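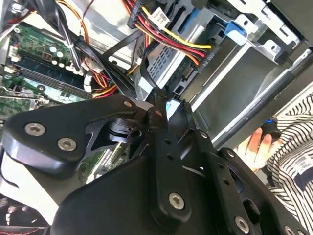
Will the people on the desktop line lose hours when the robot arm takes a part of the work?

Hours stay as they are in the contracts until the end of October, for all 11 persons on the line. After October the hours will be discussed again with the staff, before any decision is made.

The question came in writing before the meeting, and the staff asked that it stands first in the minutes together with the answer of the management.

Evedis, Ralstead workshop
Minutes of the staff and management meeting, August 14, 2021
Present: Thảo Đinh (chair), Periklis Deligiannis (workshop manager), Glykeria Kourkoulas (staff representative), Lautaro Lucero (desktop line)
Excused: Iraklis Andreadis
Minutes taken by: Glykeria Kourkoulas

1. Previous minutes
Accepted with one correction. The noise measurement was requested by the laptop line and not by the desktop line.

2. State of the Brisum project
Periklis reported. The arm is used for work inside open desktop cases, mainly around the memory and the processor. Closing the case, the power-on test and the data wiping remain with the staff. The contract with Margaritis asks for 300 refurbished desktops, and 175 are delivered. He does not expect that the arm makes the line faster this year. The purpose is to have less repeated fine work with the fingers, about which several colleagues complained in the last health survey.

Lautaro said that the work has changed more than the management thinks. Before, one person had one computer from the beginning to the end. Now the person prepares the case, waits, checks, and prepares the next one. Some colleagues like it because the hands rest. Others find the waiting tiring and feel that they only serve the machine. He also remarked that the cases are of many models, and that the cables must be moved out of the way by hand before the arm can reach the board. The time for this is not written in any plan.

Periklis agreed that the preparation must be counted as work time. Thảo asked for a written proposal.
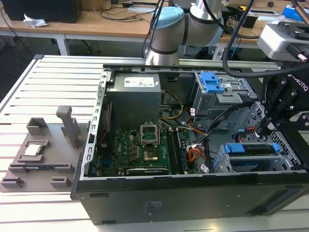 DESKTOP LINE: TASKS AND TRAINING

3. Who may work at the arm
At present only Lautaro and Iraklis are trained. Glykeria said it is not fair that two persons carry all the responsibility, and that the others learn by looking over the shoulder. It was decided that every person on the line will be offered the training, in paid time. It takes 10 hours. Nobody is obliged to take it, and who declines keeps the present tasks.

4. Damaged parts
There was a long discussion. Lautaro wanted to know who answers for it when a processor or a socket is damaged while the arm is working. Periklis answered that such damage is booked on the project and does not appear in the personal error list. Glykeria asked to have this in writing. Accepted.

5. Pauses
The waiting time at the arm is not a pause. The normal pauses stay as they are in the shift plan. Thảo will inform the shift leaders.

6. Other
The laptop line asks if a second arm is planned for them. Periklis: not in the budget.
The stools at the desktop line are too low for the new work table. Lautaro will try the ones from the storage room.

To do
Periklis: written proposal on preparation time; written note on damaged parts
Thảo: training list; information to shift leaders
Glykeria: send the minutes to Iraklis and hang a copy in the break room

Next meeting: in October, the day will be announced by Thảo.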